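The Long Table Comes Back to Kustby

For many years the people of Kustby ate in their kitchens, each family behind its own door. Now the long table is coming back, and the person behind it is Ingeborg Zaugg, a furniture maker who moved to the town with two suitcases and one good plane.

Her first table was made for her own house. A neighbor sat down at it for coffee and stayed until the evening. In February she received 7 orders, and she had to rent the old Nekell boathouse to have enough space.
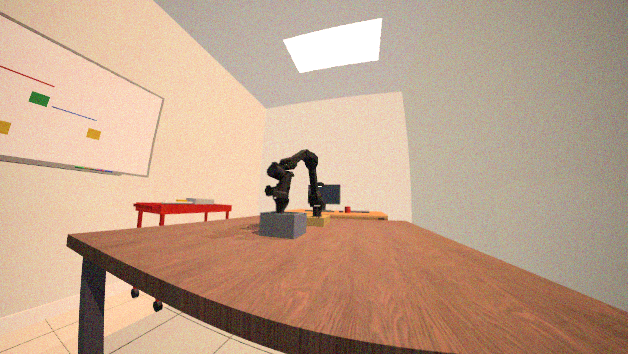

Zaugg prefers wood that has already lived somewhere. She buys floor beams from the closed Aigner mill, and one of them still had 89 nails inside. She pulled out every nail by hand. "A table must be heavy," she told me. "If it is light, the guests also feel light, and they go home early."

Her biggest work stands in the parish hall, where the town has supper together on the first Friday of the month. Children do their homework at one end while the soup is served at the other. The finish is only oil and wax, so there are already rings from cups. Zaugg does not want to sand them away.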